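5. First Pick-and-Place Run

This section covers the first supervised run of the Trokavden two-arm kit after the arms have been mounted and the hands connected (Section 4). Allow two people for the run, one at the table and one at the stop button.

Before you start

1. Check that both arms are in the park position and that the status light on the controller is green.
2. Trace each hand cable from the wrist to the hand. It must have enough slack to let the hand tilt all the way down. Do not tape the cable to the fingers.
3. Wipe the tabletop dry. Crumbs or grit under a dish can make it slide.
4. Set out a shallow dish and one or two light objects. Keep each object under 400 grams.

CAUTION: Do not use glass, knives or filled cups for the first run.

Running the task

5. On the controller, open Tasks and choose Place on Dish.
6. Set grip force to 2. This is the lowest setting that will hold a smooth, rounded object.
7. Select Left Arm. The right arm stays powered and may move slightly to hold its position.
8. Press Start and step back from the table.
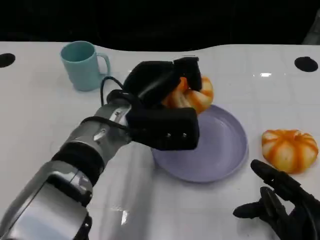

9. Watch the hand as it opens. The fingers should clear the object before the arm moves away. If a finger drags the object, press Pause, raise the release height one step and run the task again.
10. Repeat with the right arm selected.

NOTE: The arms stop by themselves after 252 seconds without a finished placement. Press Reset to clear the message. You do not need to restart the controller.

CAUTION: Press the stop button before reaching across the table, even if both arms look still.

If the hand closes but does not hold the object, see Section 7, Grip Problems. If the same error shows after a reset, write down the code and contact Balero support.

Section revised Jul 10, 2025. Checked by Parveen Bhutto.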